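Ticket 389: Grasp fails on soft tube, bathroom counter task
Project: Stenthorpe home chores
Site: Curham test room
Opened: 2019-12-02
Priority: Normal
Component: right hand, grasp planner
Status: Open, workaround in use

Summary

Right hand can't reliably pick up a toothpaste tube lying flat along the front edge of the vanity. The tube slides, rolls or gets pushed into the basin. The toothbrush and cup parts of the same chore are in good shape, and I want to say that up front because it's great news and it's going to get buried under everything below.

Steps to reproduce

Load the bathroom counter task, profile Moriarty. Lay the tube on the front edge, label up, long side along the edge. Start from the home pose with the right arm. Ask for "put the toothpaste away".

Expected: fingers close on the body of the tube, lift straight up, carry it over to the cup.
Got: hand comes down fine, thumb touches first, tube moves away, fingers close on marble.

Log

Entry 1
Ran 116 attempts with the stock settings. Good lifts: 31. I know that sounds bad. Last February the same hand couldn't find the tube at all, so I was pretty happy with 31! The failures are nearly all the same failure, and that's the best kind to have. Thumb lands, tube slides, force reading never climbs, the planner calls it a miss and backs off politely.

Entry 2
First guess was vision. White cap, red and blue tube, pale stone with streaks in it, so I figured the planner was losing the outline at the cap end. Pulled the saved masks and went through them. The outline is good in every one I opened, cap included. The height estimate is a little high at the crimped end, but that end is thin anyway and I wouldn't expect better. Vision is off the hook for now.

Entry 3
Second guess was arm calibration. Redid it from scratch, which ate the morning. Reported offset dropped and the misses didn't. Leaving the new calibration in since it's better anyway, and the Grotley grasp library seems to plan a bit faster with it (could be my imagination).

Entry 4
Swapped things around to see what matters. A full tube is easy. A half-used one is hard, and a nearly flat one is close to hopeless. A bar of soap in a dish works almost every time. A hairbrush works every time, and it's a joy to watch. So the hand is fine with things that hold their shape, and the trouble starts when the thing gives way under the first finger to touch it.

Entry 5
Looked hard at the approach. The planner picks a pinch near the crimped end more often than the middle, I think because it's the thinnest part and scores well for finger opening. That puts the thumb right down by the counter edge with very little under it.

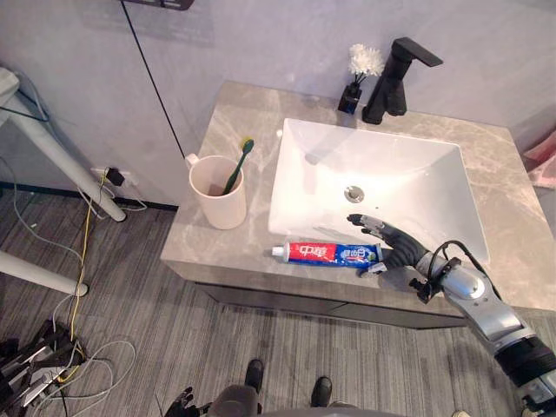 Right hand over the front of the basin, thumb by the crimped end of the tube.

Forced the grasp point to the middle of the tube and ran again. Much better. The slide still happens but it's shorter, and the fingers catch up with it maybe half the time.

Entry 6
Tried slowing the last bit of the descent. Helps a little, and makes the whole chore feel endless. Set it back.

Entry 7
This one worked! Changed the closing order so the fingers touch down on the far side first and wait, and only then does the thumb come in. The tube gets pushed against something instead of out into open space. Paired it with the middle grasp point from entry 5 and left it going through lunch and most of the afternoon. Out of 381 attempts, 290 good lifts. I watched a long run of them in a row and was grinning at a toothpaste tube like an idiot.

Entry 8
What's left over sorts into two piles. In the smaller one the tube is lying at an angle and the fingers come down on the cap, which is hard and round and spins away. In the bigger one the lift is fine and then the tube droops on the way to the cup and bumps the rim. Not really a grasp problem. I'll open a separate ticket for the second pile so this one doesn't turn into a novel.

Entry 9
Question came in on the ticket: does this mean it can tidy a bathroom? Not yet. It can do parts of tidying a bathroom, with the items it knows, on a counter it has seen, with a person standing by. Wiping the basin isn't even started. Unscrewing a cap is way off. A kid would clear this counter in ten seconds and the arm takes a good deal longer than that for one tube. But a year ago my answer would have been a flat no to all of it, and now I've got a list of which parts work, and I get to make the list longer. I think that's pretty exciting for a thing with a metal thumb.

Entry 10
Reply to the other comment, about whether the shop-floor people can use this. Yes, I think so. Grease tubes and sealant tubes ought to behave the same way, and probably better because they tend to be fuller and heavier. Haven't tried any. If somebody wants to send me a box of them I'll run them the same day.

Workaround

Set the grasp point to center in the task file and turn on fingers-first closing. Keep the tube square to the counter edge. Restart the planner after the change, it doesn't pick it up on its own (see ticket 676, still open).

To do

Stop the planner from choosing the cap when the tube is at an angle.
Lower the score for thin ends on anything tagged soft.
New ticket for droop during carry.
Rerun the hairbrush and soap with fingers-first on, make sure I didn't break them.
Try the left hand with the same settings. Haven't touched it for this ticket.

Leaving this open until the angle fix is in. Next run is on the same counter with the tube turned a bit further each time, and I'll post the numbers under entry 11.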